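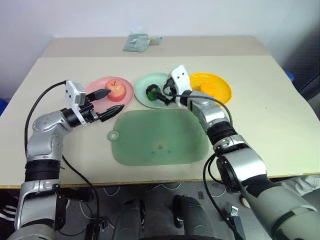
Where Did I Put That Policy?

August
By Despina Nikolovski

Print this item | E-mail this item

My neighbor's water heater let go last month while she was at her sister's place, and by the time she got home there was an inch of water in the den. She's fine, the cat's fine, the carpet is history. What struck me was what she said when I came over with my mop: "I know I have insurance. I just have no idea what it says."

Well, I went home and looked for mine (feeling pretty smug, I'll admit) and it took me 32 minutes to find it. It was in the drawer with the takeout menus! And when I sat down to read it, I found out my deductible was $1,000, when I'd been telling my husband for years that it was half that.

So I called Gunārs Kalniņš over at Paslow, who has handled our homeowners coverage since we moved in, and I asked him every silly question on my list. He was very patient. A burst pipe is usually covered under our policy, he told me, but water that comes up through the floor drain is a different animal and needs its own add-on. We didn't have it. We do now.

He also asked when I'd last updated the list of what we own. Um, never? I'd been picturing a giant chore, but I just walked through the house one evening with my phone, opening closets and talking out loud like a tour guide – "this is the good mixer, this is Grandma's lamp, I don't know what this is." The whole thing ran 19 minutes. Then I dug up the receipts I could find for the bigger stuff, and just the den came to $3,539, and we don't even have a nice den.

The video is saved online now, and my sister has a copy too, in case my phone goes down with the ship. The policy is in a red folder by the back door, with Gunārs's number written on the front in marker.

If you have a few minutes this week, go find yours and read the page with the deductible on it. Then check whether you're covered for a backed-up drain, and call your agent if you can't tell. My neighbor is picking out carpet on Saturday mornings these days, and she's leaning toward gray.

Print this item | E-mail this item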